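Sunday Teaching in a Small Congregation: What Helps Children Stay
Final project report, Practical Theology module
Nelu Cozma
Supervisor: Davoud Kazemi
Submitted 05/05/2019

1. Background

Anda Chapel runs a Sunday class for children between six and eleven. The class meets during the sermon and goes back to join the adults for the last hymn. When I started my placement, the leaders told me that children came well in autumn and dropped away after Christmas. They wanted to know why, and whether the teaching material had anything to do with it.

The chapel had used the Kemier lesson book for several years. In the second half of my placement it tried the Bisaretti course, which has shorter lessons and more retelling by the children themselves.

2. Method

I went through the class registers for two periods of equal length, one with each course. I also sat in on 8 lessons and spoke to parents after the service in March. Children were not interviewed. The parents' answers were written down by hand and typed up the same evening.

Visitors who came only once were left in the totals, as the register does not mark them separately. A child who arrived late was counted as present.

Lessons follow the same order with either course: a prayer, last week's verse, the Bible story, then a task. In the Kemier book the task is nearly always a written one. Bisaretti asks the children to tell the story back in pairs, and the leader corrects only large mistakes.

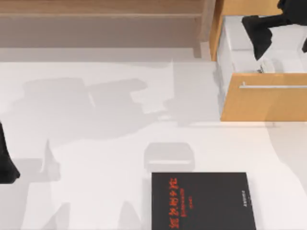
3. Results

The registers show 445 attendances in the Kemier period and 486 in the Bisaretti period. The rise came mostly from the older children. Among the under-eights there was hardly any change.

Parents gave mixed reasons for missing Sundays. Football was named most often, then visits to grandparents. Two families said their child found the writing hard and did not like to be seen struggling with it. One father preferred the Kemier book and said his daughter remembered more verses from it.

4. Discussion

The increase is small and I cannot say the new course caused it. The Rashti family, with several cousins, joined the chapel in the same period and came most weeks. Taking them out would bring the two totals close together.

The leaders did feel that the retelling made shy children speak more. I saw this in some lessons but not in all of them. The verse work was weaker under Bisaretti, and the leaders have since added a memory verse of their own.

5. Limits

One chapel is too little to judge a course by. The registers also had gaps, which I left blank.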